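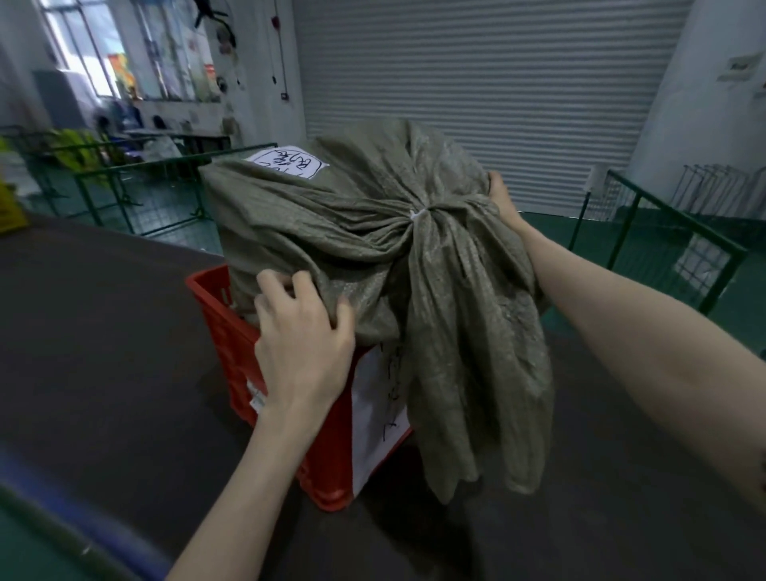 Tied sack in a red crate at the manual handling station, Caltley site.

Progress report to Danzer, work package 2: automated sack handling
Reporting period ending 27/02/2025
Prepared by Tamunoemi Ekwueme, Clollden

Status

Work package 2 is behind plan. Automatic lifting of sacks at the Caltley cell has been suspended after a dropped load, and sacks are being moved by hand under the interim procedure described below. Automatic handling of rigid cartons continues.

The fault

During a supervised run of 200 lift cycles, the arm released a filled sack above the infeed side of the cell at cycle 148. The sack struck the guard rail and came to rest inside the guarded area. No one was inside the guarding and no one was hurt. Chang-ho Joo pressed the emergency stop from the operator panel, and the drives cut out as designed. The remaining cycles were not run.

Cause

Svyatoslav Hutsuliak reviewed the controller log and the vacuum trace. The planner had selected a pick point on the gathered neck of the sack, where the fabric is folded and a suction cup cannot seal. Vacuum reached 65 percent of the set level and stayed there. The controller should have refused the lift. It did not, as the low-vacuum check had been bypassed during tuning in December and the bypass was still present in the version loaded at Caltley.

Two separate faults are therefore recorded:

1. Pick point selection. The vision model was trained mainly on sacks lying flat. Sacks standing in crates, with the tied neck uppermost and loose fabric hanging over the rim, were poorly covered. The model treated the folds as a usable surface.

2. Release control. The bypass was entered in the engineer's notebook but not in the change log, so it was missed at the site acceptance check. This is the more serious of the two. A bad pick point should cost a failed cycle, and it became a dropped load only with the check switched off.

Actions taken

The vacuum check has been restored and is now locked behind a supervisor password. Yakubu Iyamu compared the full parameter set against the approved baseline and found no other bypass. The bent section of guard rail was replaced and the interlock on the access gate was retested.

Operators now grip the sack with both hands, away from the neck, and keep the crate flat on the work surface. The arm is locked out while this work is under way.

Open items

Retraining of the vision model on crated sacks is in progress. The new image set covers tied necks, hanging fabric and sacks that rise above the crate rim. Paper labels on the sack are being marked as no-pick areas – a label can peel under suction.

Vidau has been asked to quote for a two-finger gripper that could take the sack by the neck. Ebere Briggs will assess whether the present arm can carry the added weight. No funds have been committed.

Automatic sack lifting will not restart until the complete 200-cycle run has been repeated without a release fault and Danzer has accepted the result in writing. The carton milestone is not affected. A revised date for the sack milestone will be submitted once retraining is complete.

Contact: Clollden project office | © 2025 Clollden. All rights reserved. | Back to top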